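Juice stain on speckled gray counter and pink bowl – what do I use?

Asked in Kitchen & Cleaning
October 24, 2019
7 followers, 215 views

Hello everybody, and thank you in advance for reading, because I know I go on a bit. We moved into a rental in Druscombe this month and it has a gray speckled surface along the kitchen wall, the kind with little flecks of white and black all through it. I don't know if it's real stone or terrazzo or one of those man-made ones and the landlord doesn't know either (he inherited the place from an aunt). My kids have orange juice with breakfast and again after school, and somehow a good part of it ends up on the counter.

What I'm seeing now is two dull rings near the sink, the size of a glass. They don't look dirty. They look like the shine has gone off, and they don't come up with dish soap and a sponge. I also have a set of pastel bowls that we use for fruit, and they are starting to hold on to an orange tint at the bottom that drives me up the wall. I tried vinegar on one of the rings and I believe it looks worse, but maybe that's my imagination.

So my questions are: what can I clean this counter with without knowing what it is, can the rings be fixed, and is there any hope for the bowls? I would love to get our deposit back one day!

Thank you again, you are always so kind on this site.

3 answers

Answer from Magdy Salem (accepted)

First of all, please put the vinegar away, at least for the counter! I say that with love, I did exactly the same thing in our first apartment. Orange juice is acidic, vinegar is even more so, and if your counter has any marble or limestone in it (and plenty of terrazzo does, in the chips or in the cement that holds them) the acid eats a tiny bit of the surface. The dull ring you see is called etching. It isn't a stain, so scrubbing does nothing for it, and the harder you scrub the bigger the dull patch gets. If it's granite or one of the quartz ones, juice is much less of a worry, though it can still leave a sticky film that looks dull until you get it off properly.

Before anything else I would find out which one you have. Pick a spot where nobody looks, behind the toaster or right up in the corner, and put one drop of water on it. Leave it 14 minutes or so while you have a coffee. If the speckles under the drop turn darker, the surface is drinking and it needs a sealer, whatever it is made of. If nothing changes, it's either sealed well or it's a man-made one and you can relax a little.

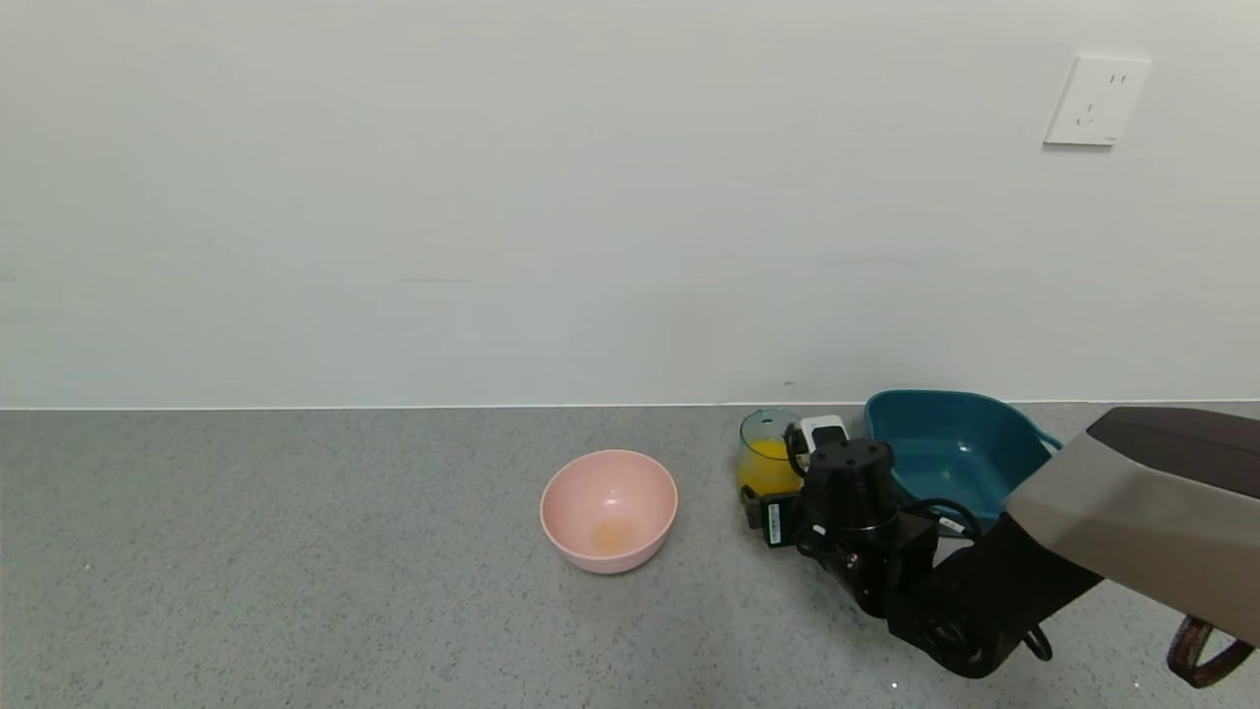
My own rule at home has become very simple, and it is to deal with juice at the serving stage and not at the cleaning stage. I squeeze into a bowl and then pour into the glass, so there are always two things to look after, and the bowl is the one everybody forgets. A light pink bowl like that one, with a little yellowish-orange pool still lying in the bottom, is just what I used to leave out until lunch. The thin puddle dries down first at the edges, and it gets stickier and stronger in color as it dries, so a quick rinse straight away saves you a soak later. Same with the glass. If there's juice in it, it goes on a saucer or a folded dish towel, and I don't stand it right back against the wall either, where drips run into the joint and you can't get a cloth in.

For everyday cleaning, use warm water with a few drops of plain dish soap, then a second cloth with only water, then dry it. The drying matters more than people think, particularly on gray, where soap film shows up as cloudy streaks and you start believing the stone is ruined. I did a whole afternoon of worrying over what was only soap.

For the rings themselves, if they are etched, there are polishing powders made for marble and you rub them in with a damp cloth in small circles. I used one called Bisska, which my brother-in-law brought me from the flooring place where he works. It took the ring from very obvious to something only I can find. Do a test patch first, and ask the landlord in writing before you do anything you couldn't undo. He may well prefer to pay for someone to come in, and that would be the best outcome for you.

Now the bowls. Make a paste of baking soda and a bit of water, smear it over the tint, leave it for an hour and wipe it round with a soft sponge. No scouring pads, because the scratches hold color and then you're back here next month. If you can stand them in a sunny window for a day or two after that, do it. Mine came back lovely apart from one that had held curry, and that one is now for clothespins.

Good luck with the deposit, and tell us what the water drop says!

Answer from Patport

Bleach. Works on everything, I've used it for years on mine and the bowls too

 Comment from Magdy Salem: Please be careful with this one. Never on a counter that has just had vinegar on it, the fumes are dangerous. And it can dull some stone as well.

 Comment from Patport: ok fair, I rinse first

Answer from lanz_kitchen

Agree with most of what Magdy wrote. I would add that you should take dated photos of those rings now and send them to the landlord while you're still new there. We rented a place with a Lanz worktop and got blamed for marks that were there when we moved in, and it was a long argument by letter. Also get a cheap tray. The kids' glasses live on the tray, the tray lives on the counter, and the juice goes wherever it likes inside it.

Reply from the asker

Oh, you are all wonderful. I did the water drop next to the bread box and it did go darker, so I suppose it needs sealing. I've written to the landlord and the tray is already in use. The bowls are sitting in paste as I type!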